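Mandarin season is back, and so is the Odden swap table

I wait all year for this one. The Odden citrus swap opens again this Sunday, and if last year is anything to go by you'll want to get in early, bring a sturdy bag and wear shoes you don't mind getting sticky.
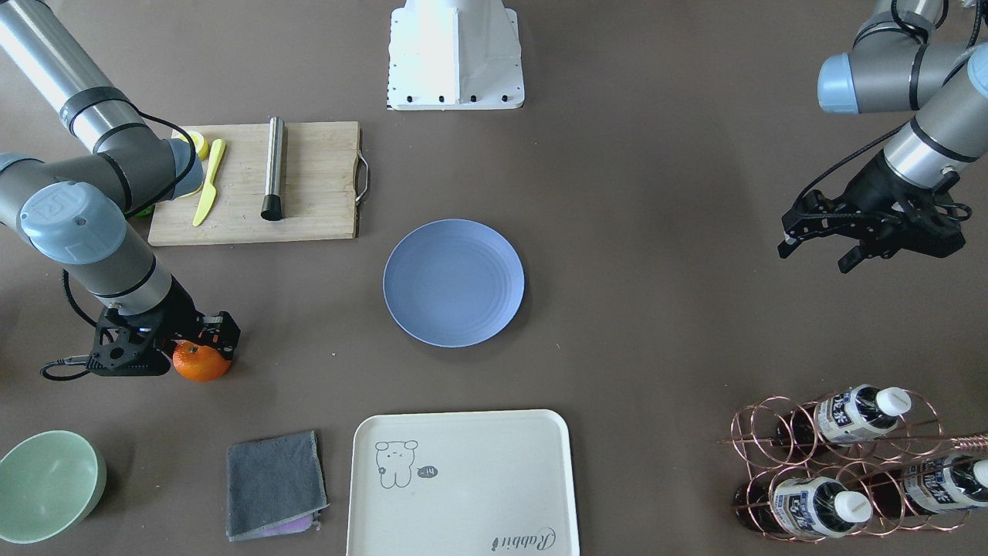 Small, orange and easy to love: a tangerine over the tabletop.

For anyone new to town, the swap is pretty simple. You bring whatever your tree has thrown at you (or your neighbour's tree, if it hangs over the fence and they've said yes), you pop it on the long tables in the hall, and you go home with something different. No money changes hands for fruit. The only thing you pay for is the marmalade, and you should pay for the marmalade.

Last year 120 households turned up and between them they brought in 1,047 kilos, which I still can't picture properly. Most of it was lemons. It's always lemons! Viera Hrubý, who has run the swap since it was four card tables in her carport, told me she's begging people to leave half their lemons at home this time and bring mandarins, tangelos, limes, anything with a bit of variety to it.

"I had a man cry over a finger lime," she said. "I have never had anyone cry over a lemon."

It's been a funny old season too. We had that dry stretch and then all the rain at once, and plenty of people up the Rusnák Road end have told me their fruit is smaller than usual. Mine certainly is. The flavour's terrific though, really sharp and sweet, and the kids can get through six in a sitting, so I'm not complaining. If yours have split on the tree, bring them anyway in a separate box and they'll go straight to the jam crew.

The jam crew is the other bit of news. Kvido Vaněk is taking over the kitchen this year and he's planning 28 batches across the day, with a spot for anyone who wants to learn. He's got room for 18 people in the morning class and the same again after lunch. You'll need an apron and a couple of clean jars with lids that fit (he was very firm with me about the lids). My one attempt at marmalade set so hard I had to chisel it out with a butter knife, so I've put my name down for the morning.

There'll be a grafting demo out the back as well, plus coffee from the Nellaveo cart, and somebody is bringing a box of old gardening magazines to give away. I've got my eye on those.

A few bits to know before you come. Please don't bring fruit that's been on the ground for days. Leave a bit of stem on your mandarins when you pick them, as they tear at the top if you yank them, and then they go mouldy in no time. Snip them with secateurs. And no leaves or cuttings from home, please, as we've had gall wasp on this side of the creek and we'd like it to stay on this side of the creek.

Doors open at 9 am and the tables are usually bare by noon. Parking is on the oval side. Jam class names go on the sheet at the bakery counter.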